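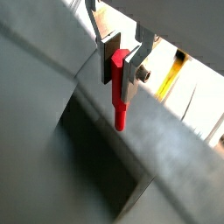
Photo: Trudy Henare / Botum user forum

Teaching a peg drop by hand vs. remote

thenare
Posted 2020-08-14
I'm teaching our arm to pick up a red plastic peg and lower it tip first into a slot. The hex head is what I grip. So far I have 50 demos, all done by holding the wrist and moving the arm myself. The trained policy gets the peg over the slot most of the time, then stalls or comes down on the ledge next to it.

Camera is on the wrist, no other view. Should I record more of the same or switch to the remote? We have a Clakport handset that has sat in a drawer since February.

pallet_jack
Switch. When you push the arm by hand you feel the contact and correct for it without thinking. The camera doesn't see any of that, so the policy can't learn it. With the remote you only have the picture to go on, same as the robot.

mudlark50
I don't agree. I did 400 demos by remote on a similar part and they were worse than my first 100 by hand. Jerky, lots of stopping in midair, and the policy copied the stopping. Hand guiding is smoother if you go slow near the slot.

What does your pickup look like? A bad drop often starts with a bad grip.

thenare
Pickup is from a black V block. The peg lies in the groove on its side and I come in with the fingers wide open. 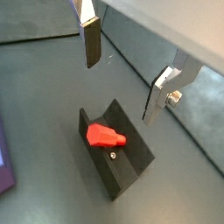 I close on the hex end and lift straight up before turning the wrist. If the flats don't line up with the pads, the peg rolls a little as I close, and then it hangs at an angle. I have kept those demos in the set. Maybe I shouldn't have.

mudlark50
Keep a few, but only if you fixed the angle before going down. If you just forced it in, throw them out.

pallet_jack
Agree on that part. I still say the remote is the better way for the last inch. Turn the speed scale down and the jerks mostly go away.

One more thing, check your exposure. On our cell the background went white when the wrist tilted toward the window and the slot went black. You can't see the slot edge in that and neither can the policy.

Fotorance_fan
Daneshvar cell here, different arm. We mix both. Hand guide the pickup and the move, pause, then take over with the remote for the insert. Logged as one episode with the pause trimmed. Took us a while to get the trimming right – if you leave the pause in, the arm learns to wait there.

mudlark50
That's a lot of work for one peg.

Fotorance_fan
It is. We had 3,000 parts a week to justify it.

thenare
Thanks all. I went through the 50 and pulled the ones where I pushed the peg in crooked. Going to record another 50 by remote at low speed, starting the peg at different rolls in the V block, and train on those alone first. Then I'll try the mix. I'll put a lamp on the slot side too.

pallet_jack
Post the failures when you have them. Note which ones hit the ledge and which ones stop above it, those are two different problems.

thenare
Will do. The stalls are more common right now.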